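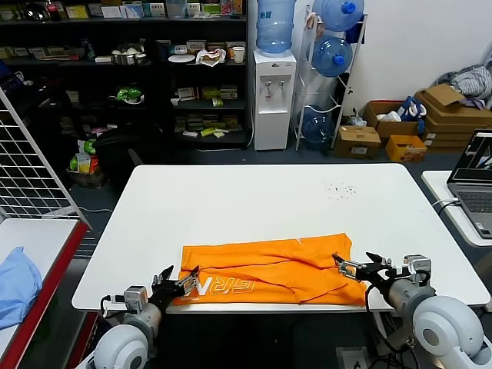

What does the software have to decide before the arms move?

It has to decide where the garment ends and which two points on its edge are worth holding. Everything after that, according to the engineering staff at Iltex, depends on those two points.

Projects > Software > Interviews

The Iltex software group in Flellutbridge has spent the period since May rewriting the planning layer that its two-arm system uses to fold clothing. The group's lead engineer and one of its perception developers met with the Vatdale bulletin to discuss the work, which is carried out under the internal project name Bettencourt.

"The earlier version planned the complete fold at the start and then carried it out," the lead engineer said. "Cloth does not permit that. By the second movement the shirt is no longer the shape the plan assumed."

The present version plans one movement at a time. After each movement the system takes a new view of the table, estimates the outline of the garment again, and selects the next pair of grasp points. The lead engineer described the change as costly in computing time but necessary. "We had been correcting errors that we ourselves had allowed to build up," the engineer said.

Estimating the outline remains the most demanding part of the perception work. A sleeve folded under the body of a shirt changes the outline without leaving an obvious mark on the surface, and a crease may look very much like an edge. The perception developer said the group had labeled 1,470 views by hand, and that labelers disagreed most often on the question of which lines were creases.

"We kept the disagreements -- we did not average them away," the developer said. "Where two people could not settle on an edge, the model is trained to report low confidence there, and the planner stays clear of that part of the cloth."
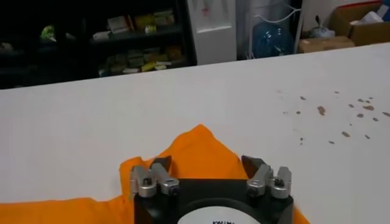
PERCEPTION AND CONTROL

Views from the head and views from the wrist are handled by separate parts of the program. The head view supplies the overall shape of the garment. The wrist view is used over the last stretch of the approach, when the fingertips come near the fabric and a small error in height can mean closing on nothing.

The developer noted that marks on a tabletop had caused difficulty in an earlier release, which at times treated small dark spots as part of the garment. The current release compares color and texture over a wider area before it accepts a region as cloth.

On the control side, the two arms share a single clock and a single stop condition. If one gripper reports that it has not closed on material, both arms hold their position. The lead engineer said this rule replaced 3 separate recovery routines, which had been difficult to test and sometimes contradicted one another.
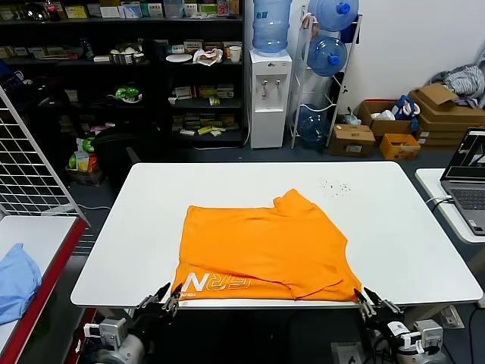 Why are both arms planned together?

Two arms holding one piece of cloth are connected through it, and a path that is safe for one may pull the fabric out of the other. Iltex plans both paths as one problem, with a limit on how far apart the grippers may travel.

That limit is set from the estimated width of the garment at the moment of grasping. It is deliberately conservative, the lead engineer said, and accounts for some of the slow movement visitors remark upon. "We would accept a slower fold in exchange for one that we can explain afterward from the log," the engineer said.

The logging tool was written by the same group. It replays any attempt step by step, with the estimated outline, the chosen points, and the confidence values displayed together. The replay format is at version 2, and the complete set of regression tests stands at 91 cases. Each proposed change to the planner must pass all of them before it is merged.

Asked what would come next, the developer named long sleeves and garments that arrive inside out. The second of these has no solution in the present code -- the system folds such a garment as it finds it.

4 comments | 17 shares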